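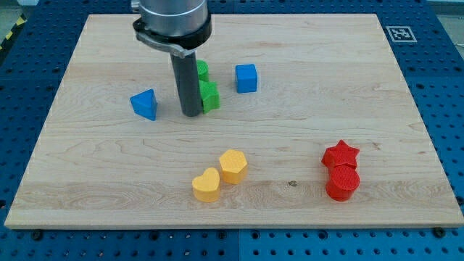 Maple board and shape blocks, blue table

Gemis shape sets – minutes, 4/27/23

Present: Sunee Suksawat, Decha Khunthong. Apologies from Nakpan.

1. Board. Maple stays. Decha wants edges sanded again before Tridcombe order.
2. Blocks. Green cross and blue triangle OK'd. Print lines on the triangle – leave them. Short green cylinder, Sunee to check size agianst the drawing.
3. Order. 73 sets, up to 11 spare. Kekcombe price still not in.
4. Storage bins – held over.

Action: Decha to call Kekcombe re price, Sunee drawings.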